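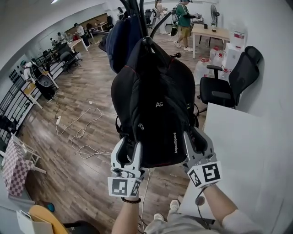 Figure 1. A black AspenSport backpack hanging upside down on the coat rack, with a navy bag on the left side.

Projects > Room Studies > Bags and Coats

Home Projects Reports People Contact

October - Armelle Collet, Devendra Rajput and Uriel Zamudio

Where the bags go: storage in the Kanaujia Room

1. Introduction

The Kanaujia Room is a shared workroom on the ground floor of the Plernen building. Students from three courses use it during the day, and most of them arrive with a backpack. The room was set up with desks along one side and open floor in the middle. Storage for bags was not part of the original layout. A coat rack was added later and has been used for bags ever since.

Our project looked at what happens to bags in the room between arrival and leaving. We wanted to know where people put them, whether the rack does the job, and what small changes would help. Our supervisor was Sushil Srivastava, who suggested that we keep to changes costing less than 100 euros in total.

2. The room

The floor is brown with a wood look and is easy to sweep when it is clear. Cables are the main problem. In Figure 1 a tangle of white cables lies across the floor by the rack and runs to a white power strip. A bag dropped in that part of the room lands on the cables, and we recorded this on most days.

The rack is black with curved arms. It can be moved by one person. There is a mesh office chair near it, and a white desk beside the chair, so the space for standing at the rack depends on how far out the chair has been left. Behind the chair is where the water jugs and a cardboard box are kept. The jugs are large and people walk round them.

On that side of the room there is also a light wooden table on white legs and a standing fan. The table holds small items and is not used for bags much. Three people told us they had put a bag there once and been asked to move it.

3. Method

We visited the room at 9.30 in the morning and again in mid-afternoon over two weeks. At each visit we noted the place of every bag we could find that was not being worn or carried. We used a plan of the room divided into zones and marked each bag as on the rack, on a chair, on a desk or table, under a desk, or on open floor.

We also handed out a short form with four questions and got 21 back. Uriel held short talks with people as they were packing up to leave. These were not recorded, and he wrote notes straight after.

For the rack itself we did a simple hanging trial. We hung our own backpacks by the top loop, by one shoulder strap and upside down, and wrote down how easy each was to put on and take off. Both backpacks and soft bags were tried, full and nearly empty.

4. Results

4.1 Where bags were left

Under the desk was the most common place, followed by the back of a chair. The rack came third. Open floor was fourth, and nearly all of those bags were between the rack and the first workstation. We think people walk towards the rack, see that the arms they can reach are taken, and put the bag down where they are.

The morning and afternoon visits differed less than we expected. The rack was fuller in the afternoon, but mostly with coats and light jackets that had been taken off as the room warmed up.

4.2 The forms

Of the 21 people who answered, 11 said they had never used the rack for a bag. The most common reason was wanting the bag close by. Several wrote that they keep a charger or a drink in the side pocket and go back to it during the day. A few said the rack looked as if it would tip over. One person wrote only "coats".

On the question about tripping, most people ticked "sometimes". Chair backs were named as often as the floor. A heavy bag on a chair back makes the chair lean when the person stands up, and the straps reach the floor where they get under the castors.

4.3 The hanging trial

Hanging by the top loop worked best for every backpack we tried. The loop is short, so the bag stays close to the rack and does not swing. With one shoulder strap the bag hung low and turned to the side. Full bags hung in this way pulled the rack towards them, and we stopped the trial twice to move the bag to another arm.

Hanging upside down was the worst for taking things out, as any zip has to be checked first. Small things in front pockets are likely to fall if the pocket has been left open. It does keep long shoulder straps off the floor when they are hooked over an arm.

Dark bags were hard to tell apart on the rack. Most of the bags we saw were black, navy or grey. A printed name or a coloured trim helped a little, but only from the front. Devendra twice took down the wrong bag during the trial - both times it was the same one.

5. Changes we tried

We made two changes in the second week.

The first was to move the rack 800 mm towards the wall. This left more room to stand at it without pushing the office chair in. Use of the rack went up slightly, though the week was also colder and more people had coats.

The second was a set of card tags on loops of string, which we bought from Trarkari along with a pack of adhesive hooks. People could write their name on a tag and leave it on the arm they used. Six tags were taken on the first day. By the end of the week two were still in use and the others were on the table.

The hooks were meant for the undersides of the desks. We have not fitted them yet. Sorin Pană, who looks after the rooms in Plernen, wants to check the desk tops first and will do this after the break.

6. Discussion

The rack is useful but it is being asked to hold two kinds of thing. Coats are light and bulky and bags are heavy and narrow. When they share an arm the coat usually ends up on top and hides the bag. A second rack would solve this but takes floor space, and the cables would have to be moved first.

We would put the cables before anything else. A cover strip or a fixed route along the wall would free the part of the floor where bags are dropped now. It would also let the rack stand closer to the door, where people said they would like it.

Our counts have limits. Two visits a day miss the lunch period, and we could not tell whether a bag had been in its place for five minutes or five hours.

7. Recommendations

Route the cables along the wall or cover them.
Keep the rack in its new position and use one side for coats and the other for bags.
Hang backpacks by the top loop.
Fit under-desk hooks at the workstations once the desk tops have been checked.
Repeat the count in winter, including the lunch period.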